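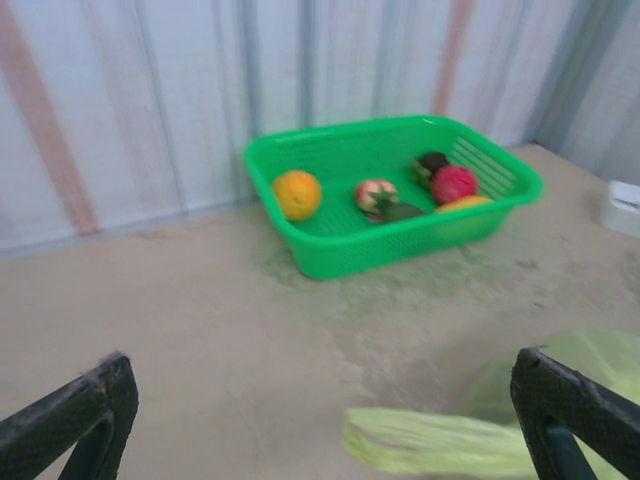
Gripper state drops out of the recording while the operator is still driving the arm. Task is the Staltano produce sort, taught by remote control: pick an item off the table, put it in the green basket, back away, repeat. The arm follows the hand controller the whole time and the live wrist view keeps running, but in the saved episode the gripper value freezes partway through and stays there to the end. At this point in the task the orange sits by itself at the left end of the basket and both fingers are in view at the bottom, so the wrist view is good enough to compare against the logged value by eye. That is how we noticed.

Ticket 1858
Product: Prokier teleop station, recorder module
Opened: 2019-11-06
Priority: normal
Status: closed, fix confirmed

Steps to reproduce
Start a new session from the Miah task file. Drive the arm normally for a few picks. Stop, save, open the episode in the viewer and plot gripper width. The line goes flat. Joint angles are fine all the way through.

Expected
Gripper width follows the fingers for the whole episode.

Update 1
Swapped the USB cable on the hand controller. No change. Swapped the controller for the one from the second station. No change. Put the old one back.

Update 2
Support asked for the recorder log. Attached. Every bad episode has the same warning, "gripper topic stale, holding last value". It shows up once per episode and is not repeated, so it is easy to scroll past. No warning in the operator window.

Update 3
Support asked whether the gripper driver restarts during the session. It does not. Process ID is the same before and after. I also watched the driver output in a terminal while teaching and the width values kept coming. So the driver sends them and the recorder drops them.

Update 4
Checked the recorder settings against the second station, where this does not happen. Stale timeout is 400 ms there and 800 ms here, so if anything ours should be more forgiving. Set ours to 400 to match. Still froze, same warning. Put it back to 800.

Update 5
Tried teaching by hand with the motors released, no remote control. Recorded a full sort this way and the gripper line was correct to the end. Went back to remote control and it froze again. Support says the two modes take their timestamps from different machines – by hand it is all the robot computer, by remote control the recorder uses the operator PC.

Update 6
That was it. The operator PC clock was drifting against the robot computer. Time sync had been turned off on the PC when it was reinstalled in July. Once the offset went past the stale timeout, the recorder treated every new gripper message as old and kept the last one. Joint angles go through a different path that does not check age.

Fix
Turned time sync back on at the operator PC, restarted the recorder and recorded new episodes by remote control. Gripper line matches the wrist video in all of them, no warning in the log.

Left over
Bad episodes are tagged in the Tranunis share and should not go into training. Please do not try to repair them from the video – it is quicker to teach them again. Requested that the recorder stop the session when the stale warning comes up. Support has logged that separately as a feature request.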